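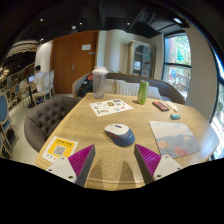
Mouse and printed mouse pad on a light wood table.

Cleaning a mouse and pad

Most skipping cursors come down to dirt on the mouse or the pad. The job needs a soft cloth, cotton swabs and a little dish soap.

1. Unplug the mouse or switch it off.
2. Wipe the top shell and the palm rest with a barely damp cloth. White plastic shows skin oil first, so go over it twice.
3. Run a dry swab along the side buttons and both sides of the scroll wheel.
4. Turn the mouse over. Clean the feet, then touch the sensor window once with a dry swab - no liquid there.
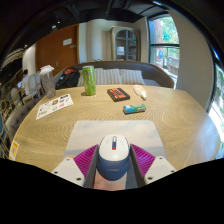 By Latifa Ait Ali | 18 March 2022

Now the pad. Check the maker's label before you wet a printed one. If it can be washed, use cool water and a drop of soap, and rub lightly over the picture. Rinse, press it in a towel and leave it flat overnight - a heater can curl the corners.

Clear small items off the table before putting the pad back. Set the mouse on it and try the cursor at 400 DPI.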